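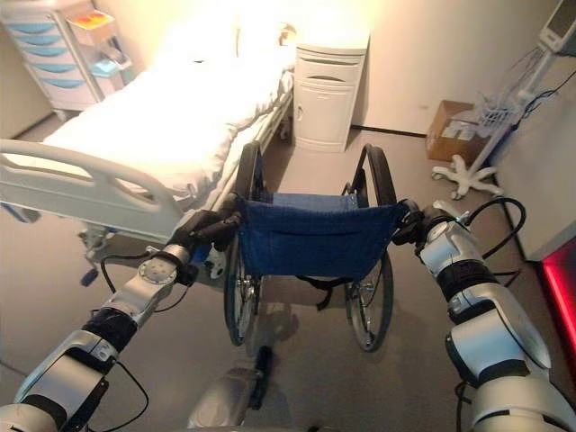
How often should I re-zero the grippers on a two-arm robot that pushes wheelchairs?

We re-zero ours every 26 hours of running time, and again any time a finger or a finger pad has been taken off. If the chair starts drifting to one side on a straight push, do it that same day and don't wait for the hours to come up.

A bit more background, as I know that's a short thing to ask with a long story behind it. I look after one two-arm machine in a training ward at Hevdale, and I inherited it in April with a binder that somebody had clearly stopped filling in. The arms run on a Nevix controller. Lately the left hand seems to close a hair later than the right on the push handles, and by the time it has gone the length of the room the chair is pointing a little toward the bed. I have re-zeroed it twice and it comes back after a few days. Is this a calibration thing, a worn pad, or am I missing something simple? Any help is very welcome, and thank you for reading this far!
Posted by wardbench

Ishbel Urquhart
Hello wardbench, and welcome - it's nice to see another hospital room on here. If the zero holds for a few days and then wanders off again, I would leave the calibration alone for now and look at the hardware, starting with the finger mounts. Ours did something very like this last winter and I spent far too long in the software before I picked up a screwdriver.

Park the machine with the arms low, let go of the chair, and put the arm power off at the switch (the stop button alone leaves ours holding torque, so check your manual). Then take each finger between your thumb and forefinger and rock it gently. You are feeling for a tiny click at the mount.

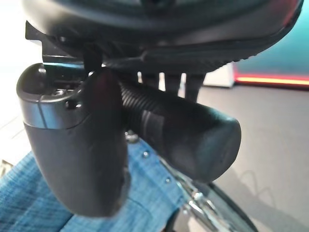
If you do feel one, take the finger screw out, clean the threads, and put it back with a small dab of medium threadlocker. Tighten it to whatever your manual gives for that screw, and please don't go by feel, as I did the first time and had to buy a new finger. While you're down there, follow the wrist cables with your fingertip through the whole range of the wrist. A cable that pulls snug at one end of the travel can nudge things just enough to be annoying.

After that, re-zero both hands in the same sitting, left and then right. I do 7 slow straight pushes with an empty chair and put a strip of tape on the floor to steer by. Write the results in that poor neglected binder, too! It took me 6 weeks of notes to see that our drift got worse after the deep clean, when people had been wiping the fingers down pretty hard.

Rutherford_nights
check the tires first. we had a chair with one soft tire and everybody blamed the robot. swap in another chair and see if it still pulls

Givolik fan
Same problem on mine, different controller. New pads fixed it for me but I never did measure the old ones so I can't tell you how worn they were. The left ones looked fine to me.

wardbench
Thank you all so much. I swapped chairs this morning and it still drifts, so it isn't the tires, but I was glad to rule that out. Then I did the rocking test and there is a click on the left hand, just as Ishbel described - a very small one, and I'm sure I would have missed it with the power on. The threadlocker is ordered and I'll come back and post how the pushes go once it has had a full day to set.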